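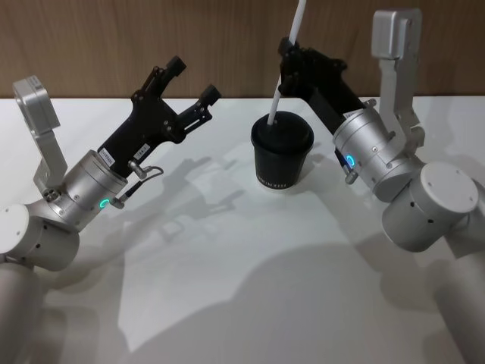

To: Zistton shared shop list
Subject: Re: two-arm cell, drink task, straw slips in the grip
Date: August 2019

I had the same slipping in November with a thin dowel, so some of this may carry over.

> The cell is up again after the move to the bench by the wood wall.
> The task is a straw into a lidded paper cup. Right arm has the
> straw, left arm is meant to steady the cup. The straw turns in the
> pads as soon as the tip touches the lid, and then it goes in at
> whatever angle it likes. I raised the grip force and it just
> flattened the straw. Is this a pad problem or a path problem?
> Also, does anyone still have the Surport bracket drawings?

Mostly path, I think. A long straw held well up from the lid has a lot of leverage on those small flat pads. I would grip it lower, 4 cm above the tip, push through, then open and take a second grip higher up for the rest. Two short pushes gave me much better results than one long one.

For the pads, I glued a strip of bike inner tube to each finger and cut a shallow V in it with a round file. Put the V along the line of the straw. Go back to your old force setting after that. If you need more than before, the V is too deep and the straw is bottoming out on nothing.

Slow down the last bit. I run the approach at normal speed, stop 12 mm over the lid, and do the rest at 8 mm per second. I also log wrist force at 500 Hz during the push. Filter it before you set a threshold on it. My raw log had spikes from the joints that tripped the stop every time.

Bring the left arm in before the right one starts down. An empty cup weighs next to nothing and will slide on a smooth top. Close the left gripper until it touches and no further, or the wall buckles and the lid pops on one side. Some water in the bottom helps while you are testing, but keep it low and keep the cables out of the way.

Check the left and right base frames against each other too, since you moved the bench. Mine were off by over a centimeter after a move, and I spent an evening blaming the gripper.

I have the Surport drawings, but only the older set with the wide slot. I can put them in the Trestska folder tonight. The hole spacing should be checked with calipers before you cut any plate.

Can you post the path file along with the force log from a bad run?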